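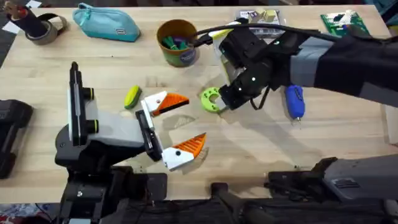
Workplace Giving List Digest, Vol 37, Issue 14

Subject: Re: Matching payroll donations for casual and part-time staff

Thanks for raising this. We went through the same question at Restetti two years ago and I can tell you where we ended up, though I doubt it's the only way to do it.

> We're reviewing our payroll giving program at Villalobos before the
> new financial year. At the moment the company matches donations
> dollar for dollar, up to $1000 per employee per year, but only for
> permanent full-time staff. Casuals and part-timers can donate
> through payroll but get no match. A few of them have asked why, and
> we didn't have a good answer. Does anyone on the list match for
> everyone? If so, do you use the same cap or scale it by hours? And
> what do you do when someone leaves halfway through the year?

We match for everyone on the payroll, including casuals, once they have had three pays. The cap is the same for all staff. We looked at scaling it by hours and dropped the idea, as the payroll office would have had to recalculate it every time a roster changed. In practice very few of our casuals get anywhere near the cap. Most give between $2 and $5 a pay.

The cost was lower than our finance people had budgeted for. They set aside an extra $20,000 for the first year and we used less than half of it. Sign-ups among part-time staff did go up, mainly at the two warehouse sites, where the old forms had never been handed out.

On people leaving: we match whatever has come out of their pay up to their last day and then stop. We used to pay the match once a year in June, and that caused trouble, because anyone who left in May missed out completely. We now pay it quarterly. If you change only one thing, I'd look at that first.

A few practical points from our side.

Check what your enterprise agreement or contracts say about deductions. Ours needed written consent for each deduction, and a tick box on the intranet didn't meet that. We went back to a signed form for new donors. Existing donors were left alone.

If your program runs through an outside platform, ask how it treats an employee with no pay in a given period. Ours is run on Wondero, and at first it cancelled the donation after two empty pays. We had 14 casuals drop off over one winter without knowing it. The setting can be changed but we had to ask.

Put the charity list somewhere people can read it without logging in. Our casuals don't have work email. A printed list in the lunch room with a phone number on it has done better than anything we put online.

As for what to tell the staff who asked, we just told them the rule dated from when the program was small and that it was being looked at. That was accepted well enough.

I can send our current policy (four pages) and the deduction form to anyone who wants them. Please reply to me off list so we don't fill up the digest. The policy has a section on volunteer leave at the back that you can ignore, as it is being rewritten.

One question of my own. Has anyone dealt with matching for labour hire workers? They're paid by Nultar and not by us, so there's no payroll link at all, but some have been on the same site for years and would like to take part. I'd be glad to hear of any arrangement, even an informal one.

Regards,
Community Programs
Restetti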